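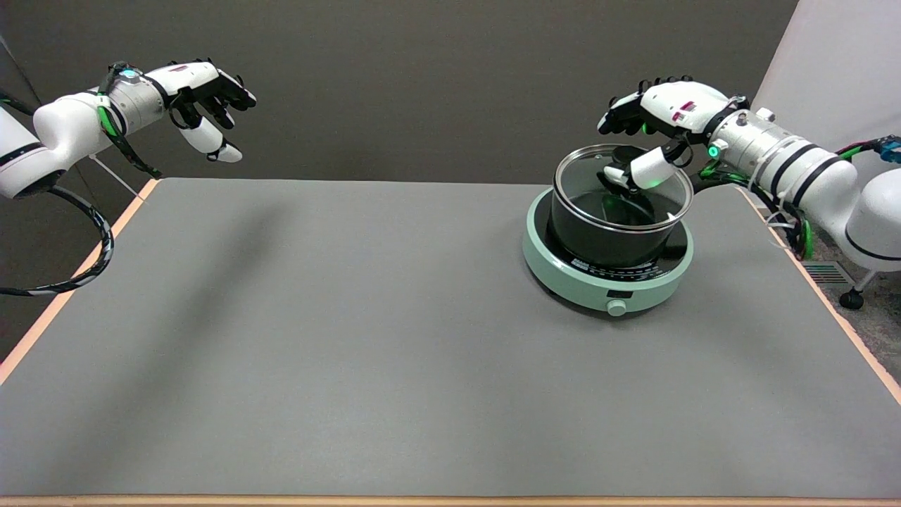

Rapport de projet de fin d'études
Planification et commande bimanuelle pour la manipulation d'ustensiles de cuisson
Filière Robotique et systèmes embarqués – Institut Grurcombe
Version remise le 14/3/22

Résumé

Le présent rapport rend compte du développement de Pinik, une couche logicielle de planification et de commande destinée à une plateforme à deux bras munis de mains à doigts articulés. La tâche retenue consiste à saisir le couvercle d'une casserole par son bouton, à le soulever, puis à le reposer. Le travail a porté exclusivement sur le logiciel ; la plateforme matérielle a été utilisée sans modification.

1. Contexte et objectifs

Le laboratoire disposait, au début du projet, d'un exécuteur de trajectoires nommé Flikum, capable de rejouer des mouvements enregistrés par téléopération. Cet outil ne tenait aucun compte de la position réelle des objets. Un déplacement de la casserole de quelques centimètres suffisait à faire échouer la saisie.

Le cahier des charges fixait deux objectifs : recaler les trajectoires sur la pose estimée du couvercle, et interrompre le mouvement lorsque l'effort mesuré aux doigts dépasse un seuil configurable.

2. Architecture logicielle

Pinik se compose de trois processus communiquant par messages. Le module de perception reçoit les images de la caméra de tête et fournit une pose du couvercle. Le planificateur calcule une trajectoire articulaire pour chacun des bras. Le superviseur, enfin, transmet les consignes à Flikum et surveille les retours d'effort.

L'ensemble des échanges est journalisé au format Rind, défini au cours du projet. Chaque enregistrement contient l'horodatage, la consigne, la mesure et l'état du superviseur. Ce choix a alourdi les premières semaines de développement, mais il a permis de rejouer hors ligne la totalité des essais.

3. Perception

La transparence du verre constitue la principale difficulté. Les cartes de profondeur présentent des lacunes importantes sur le dôme du couvercle, et les points restitués correspondent souvent au fond du récipient. L'estimation repose donc sur deux éléments opaques, le cerclage métallique et le bouton noir. Une ellipse est ajustée sur le cerclage dans l'image, puis la position du bouton sert à lever l'ambiguïté d'inclinaison. Le cas du couvercle posé de travers a été traité séparément, l'hypothèse d'un plan parallèle à la table n'étant alors plus valable.

Le jeu d'images annotées comprend 721 vues, dont 108 réservées à la validation.

4. Planification et commande

Le bras droit effectue la saisie. Le bras gauche est maintenu dans une posture d'attente au-dessus de la table, main ouverte, et son volume est intégré au modèle de collision. Les câbles extérieurs des avant-bras ne figurent pas dans ce modèle ; une marge de 40 mm a été ajoutée autour des segments concernés.

L'approche finale s'effectue à vitesse réduite, selon l'axe estimé du bouton. La fermeture des doigts est commandée en position avec limitation de courant. En cas de contact prématuré avec le cerclage, le superviseur rouvre la main, recule le poignet et demande une nouvelle estimation de pose.

5. Essais

La campagne principale, commencée en décembre, a comporté 225 essais. La plaque à induction est restée hors tension pendant toute la campagne, conformément aux règles de sécurité du laboratoire. La position de la casserole et l'inclinaison initiale du couvercle étaient modifiées entre les essais.

Les échecs relèvent de deux catégories. La première regroupe les erreurs de pose lorsque la main masque le cerclage en fin d'approche – l'estimation est désormais figée avant cette phase. La seconde concerne le glissement du bouton entre les doigts, que le seuil d'effort seul ne permet pas de détecter de manière fiable.

6. Limites et perspectives

Le paramétrage des seuils demeure manuel et doit être repris pour chaque couvercle. Il conviendrait d'étudier un recalage en boucle fermée pendant l'approche ainsi qu'une utilisation effective du bras gauche pour stabiliser la casserole. Le code de Pinik, la spécification du format Rind et les journaux d'essais ont été déposés sur le serveur de l'institut.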